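Quick-Pickled Radishes, Refrigerator Method
Posted by Guadalupe Figueroa, January 25, 2021

This method makes one pint jar. The radishes keep their crunch and need no canning equipment. Read all the steps before you start.
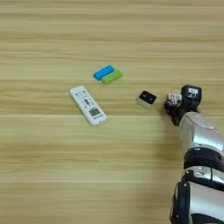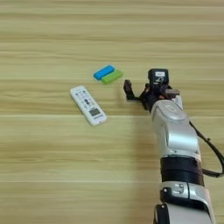
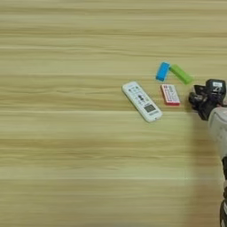

You will need:
1 large bunch of radishes, tops removed
1/2 cup white vinegar, 5 percent acidity
1/2 cup water
50 grams sugar
1 teaspoon fine salt
1/2 teaspoon mustard seed

1. Wash the radishes and trim both ends. Slice them into thin rounds. A mandoline gives an even cut, but a knife will do.

2. Pack the slices into a clean pint jar. Leave half an inch of space at the top.

3. Combine the vinegar, water, sugar, salt and mustard seed in a small saucepan. Heat until the sugar dissolves. Do not boil.

4. Pour the hot brine over the slices until they are covered. Tap the jar on a folded towel to release trapped air.

5. Let the jar cool on the counter, then close the lid and refrigerate.

The pickles can be eaten the next day. Flavor is best after 36 hours. Red-skinned types turn the brine pink; this is normal. Use within two weeks and keep the slices under the liquid.

For a sharper pickle, cut the sugar by half. Elvia Tovar replaces the mustard seed with one sliced garlic clove, which also works with daikon.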